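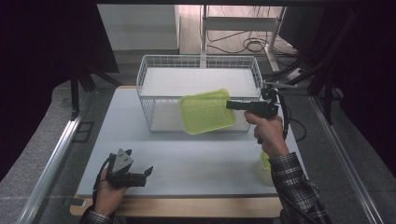
Beltville Supper Swap — Kitchen Team

Posting what I've learned from running the soup and beans side of the swap, since people keep asking at pickup. Long thread. Mostly about freezing.

For anyone new: each household cooks one big batch of something, splits it into portions, and goes home with other people's portions. We have 14 households right now. You need a freezer and a way to get to the hall by 5 in the afternoon.

Start with beans. They're cheap, they freeze well, and it's hard to make a batch that someone won't eat. Black beans and pintos hold their shape. Red lentils turn to paste, so call it soup and move on.

Freeze beans in their cooking liquid. Drained beans get freezer burn and the skins split. Enough liquid to just cover them is plenty.

Salt the beans while they cook. I used to wait until the end and they always tasted flat in the middle.

Soup with potatoes in it is the most common complaint we get. Chunks of potato go grainy in the freezer. If you want potato, mash it into the broth or leave it out and write "add potato" on the label.

Same with pasta. Cook it fresh when you reheat. A minestrone with the noodles already in it comes out of the freezer as one solid noodle.

Rice is fine if it's frozen separately and flat. Rice inside the soup drinks all the broth.

Cream and milk: add after thawing. Coconut milk may look split when it thaws but a good stir usually brings it back.

Things that freeze better than I expected: cooked greens, refried beans, meatballs in sauce, cornbread batter (baked is better, but the batter works).

Things I have stopped accepting: anything with raw cucumber, fried eggs, salad. Yes, salad. It has come in more than once.

Cooling. Please don't put a full stockpot straight in the fridge. The middle stays warm for hours. Ladle it into shallow pans, or set the pot in a sink of cold water and ice and stir it now and then.

It should be in the fridge within two hours of coming off the heat. If you can't be home to do that, cook on a different night.

Chill it all the way before it goes in the freezer. Warm soup softens whatever is packed next to it, and then everything in there refreezes with ice crystals.

Portions. We settled on a pint per person. We tried quarts and single people ended up throwing half of it away. Families can take two pints.

Leave headspace. Liquid expands. A finger's width under the rim for plastic, more for glass, and straight-sided jars only if you use glass at all. Jars with shoulders crack.

Lids. Bring every container with the lid that belongs to it. A lid that almost fits is going to come off in somebody's trunk. Press all the way around the rim, then turn it over above the sink for a second to check.

Tomato stains plastic and there's not much you can do about it. A stained container is still a clean container. I leave mine in a sunny window for a day and it fades some.

For smells, baking soda paste overnight, then wash as usual. Curry takes two rounds.

Please don't send food in reused detergent tubs. We had a Purex one turn up in the returns pile. It can hold clothespins.

Labels. Name of the dish, month you cooked it, what's in it. "Soup — July" is not a label. "Black bean soup, pork stock, July" is a label.

Write on masking tape and put the tape on BEFORE you freeze. Tape won't stick to a frosty lid. Pencil holds up better than most markers, which surprised me.

Allergens go on a second strip of tape. Nuts, dairy, wheat, eggs, soy, fish, shellfish, sesame. If you're not sure about the bouillon, write down the brand.

Nivaldo Vasconcelos makes the feijoada everyone fights over and I finally got him to tell me what he does. He freezes the meat and beans together but keeps the orange and the greens out, and he adds a bay leaf to each portion. He will not share the rest.

Hung's congee is the other one that goes fast. It thickens a lot in the freezer. Thin it with hot water and keep stirring, and ignore how it looks for the first five minutes.

Thawing. Overnight in the fridge is best. If you forgot, run the closed container under cool water until the block slides out, then heat it in a pot with a splash of water, lid on, low.

Don't thaw on the counter all day. I know your grandmother did. Mine too.

Heat soup until it's steaming all the way through and bubbling. Stir halfway if you're using a microwave, the middle lags behind.

How long does it keep? It's safe for a very long time if it stays frozen solid. It tastes good for roughly three months. I use up the oldest first and keep a list on the freezer door.

Cost, because someone asked. My last batch came to $9 for the beans, onions, garlic and a ham bone. I already had the spices.

We traded 68 pints last month, our most so far. Chili was the biggest group, then lentil. Could use more things without tomato.

Next swap is at the usual place. Returns go on the table by the door, washed and dry, lids on. If you're bringing something new, message me first so we don't end up with all chili again.

Related posts
Which bouillon cubes have wheat in them
Feijoada for a crowd: what we know so far
Freezer door inventory sheet
Maverance Street pickup moved to the side entrance
Cornbread, two ways
What to do with too much zucchini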